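Course Catalog and Enrollment FAQ, Kendia College

Quick answers for students trying to find classes that cover LGBTQ, gender and ethnic studies topics. If its not on here, email the advising desk. We try to get back same day, no promises in registration week.

Where do I find the list of identity and society courses?

Catalog search, left menu, pick "Themes," then "Identity and Society." Don't search by department. Half of them are cross-listed and won't come up that way.

Do I have to be a major or minor to take one?

No. Anything at the intro level is open to everybody. Upper level depends on the prereqs, see next one.

What are the prereqs?

Intro: none. Upper level: one intro course in any of the participating departments, or a note from the instructor. Seminars at the 400 level need instructor permission, always, even for seniors. Email them before registration opens. Include your major, what you've taken, one or two lines on why you want in.

Does it count for gen ed?

Most do. Look for the letters D or H next to the title. D is the diversity requirement, H is humanities. Some carry both, but you can only use a course for one of them. Pick which in the portal. If you don't pick, it goes to D.

Will the course title show up on my transcript? I'm not out at home.

Yes, the title prints on the official transcript. We get asked this a lot. Options:

Ask the Registrar for the short title form. The short title prints instead, usually something like "Topics in History" or "Topics in Lit." Course number stays the same.

Check who has access to your portal account. If you gave a parent access for billing, they may also see your schedule. You can switch off schedule view and leave billing on. Settings, Shared Access.

Also check where your mail goes. Grade letters are still mailed to some home adresses if you never changed the default.

Come talk to us if none of this fits. You don't have to explain the whole situation.

Can I use a chosen name on the roster?

Yes. Change it in the portal under Personal Info. It shows on rosters, your ID card and the class site. It does not change the financial aid record or the diploma, those are separate forms. Takes overnight. If your old name is still on a roster the next day, call the Registrar and ask for a roster refresh.

My group has complained about a course. Who decides what gets taught?

Faculty. New courses go from the department to the Curriculum Office to a faculty vote. Student groups of any kind can send comments and they get read. Comments don't pull a course from the catalog. The comment form is on the Curriculum Office page and there's a 400 word limit.

Somebody posted our syllabus online to make fun of it. Can they do that?

Depends. Some syllabi are public already. Class recordings, discussion posts and anything with a student's name on it are not. If you see those posted anywhere, send the link to Student Affairs. Don't get into it in the comments.

Do I have to agree with the professor to pass?

No. You're graded on the work. If you think a grade was about your opinions, there's a grade appeal, same process as every other class. You have 30 days after grades post.

Can I audit?

Yes, if there's a seat left after week 2. No credit, no grade. Needs a signature from the instructor. Staff audit free.

The class is full. Now what?

Get on the waitlist. Caps are 30 for most sections, less for seminars. List moves a lot in the first week so check your email, you get until 5 p.m. the next day to take the seat and then it goes to the next person. After the first week the list is dead and you need an add slip.

What's offered next term?

Posted in November. The big ones (Intro to Queer Studies, Gender and Work, History of the Family) run every term. Others rotate. Law and Sexuality runs every other year.
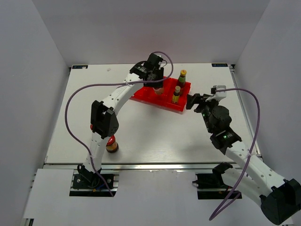
Page last changed: November, by S. Furnival

Is there a scholarship?

One, the Dobson Award. For students in any major who've finished two courses from the Identity and Society list. Short essay, one letter. Apply through the aid office, not through us.

Can I take one at Pikley and transfer it back?

Usually. Get it approved first. Send the syllabus and the course number, not just a catalog link. Credit comes back but the grade doesn't, so no effect on GPA.

Are the books expensive?

Varies. Most instructors put everything on reserve at the library, 2 hour loan. Ask before you buy.

Who do I contact?

Shirley Furnival, advising desk, ext. 1266. Mornings are best. For name and transcript stuff go straight to the Registrar, faster. For waitlists please don't call, we can't see your spot any better than you can.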